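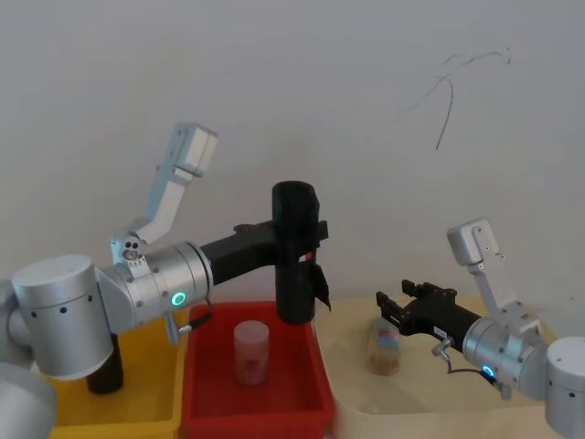

Red plastic bin on a beige tabletop, off-white wall behind.

Skorero: a word list for sorting and storage at home

Version 2, December

Skorero is a list of 200 everyday English words and short phrases about putting things away: boxes, shelves, labels, drawers, what goes where. I made it for adults who learn English in evening classes and who find that the textbook knows "airport" very well and "lid" not at all.

What is inside

One text file, words.txt, in UTF-8. Each line has the word, the part of speech, a simple meaning and one sentence of use, separated by tabs. The first version had 199 entries. "Tub" was missing — a learner in my class asked for it and I added it.

Where the words come from

I collected them myself from conversations in class and from two notebooks of my colleague Barbier, who taught the same level before me. All the sentences are written by us. Nothing is copied from a dictionary.

Spelling and variants

Spelling is British. Where people in different regions use different words (bin, basket, bucket), I kept the one my learners hear most and put the others in the meaning column. "Bin" has two lines, one for rubbish and one for storage, and they should stay separate.

Known problems

The verbs are too few. "Tidy up", "put away" and "clear out" have meanings that are very close and my sentences do not show the difference well. There is no pronunciation. The programs Lulemix and Jarkness both open the file, but Jarkness loses the tab if the sentence contains a comma.

Use

You may print it, change it and share it with your class. Please keep my name with the file. Corrections are welcome, best with the line number and the new sentence complete.

Apolline Roussel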